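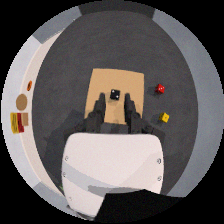 "If the cat moves a piece, play on"

The rulebook editor on dice, tie-breaks and the people who write in

The woman who tells other people how to play games would like it known that she doesn't much enjoy playing them. "I lose concentration on my second turn," she says, moving a stack of proofs off the only spare chair. "By the third I'm rewriting the box."

She has been tidying up rulebooks for eleven years, nearly all of them from a back bedroom in Zurnham, and the tally on her wall stands at 237. Most were for Skuster, which sends her a game in a bag, a draft by email and a deadline that has usually been and gone. She asked us not to use her name. People find her, she says, and then they want to know about ties.

It began with Drotden, a trading game set in a salt marsh. The designer's draft ran to 51 pages and didn't say how to win. "It had a lovely bit about the history of salt. I rang him and said, how does it finish? He said, oh, people generally stop." She got it down to eight pages, with the ending on the last, where she feels an ending should be.

Dice take up more of her week than you might expect. Every draft tells you to roll one, and very few say what happens when it goes on the floor. Her own view is severe: on the floor is no roll, leaning on something is no roll, and anyone who says "that was a practice" after seeing the number should be sent to make the tea.

"Families have their own law on this," she says. "You marry into a house and find out they count the floor. It's worse than Christmas."

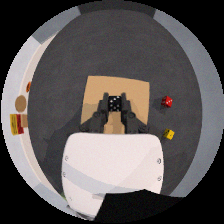
What she dislikes most is the word "may". A player may draw a card. Does that mean they can choose to, or that they're being given permission, or that the designer was tired? She once spent an afternoon on a single "may" in Bodin, a game about rival ferry companies, and ended up replacing it with "must", at which point the ferries stopped working altogether and the whole middle section had to be redone. Bodin came out the following November. She has yet to be forgiven.

And then there are the letters. Skuster passes on questions from players, and last year there were 744 of them, a good many from what she suspects is the same household. They come in pairs, a day apart, in opposite moods. The first asks whether a ferry can turn round in the harbour. The second asks whether she could please put that in writing, with a signature.

Does she ever side with the wrong person? "All the time, I should think. I only hear from whoever types faster."

Her advice to anyone writing rules for the first time is to hand them to two people who are slightly cross with each other and leave the room. Friendly players fill in the gaps without noticing. Cross ones will find every hole by the second round – and they'll read it aloud to each other, which does wonders for your commas.

She is working on one now about beekeeping, though she won't say more. The draft has a section called "Optional Final Scoring", and she turned to it twice while we talked, with a pencil. On the way out I asked what she plays when she has an evening to herself.

"Patience," she says. "I cheat."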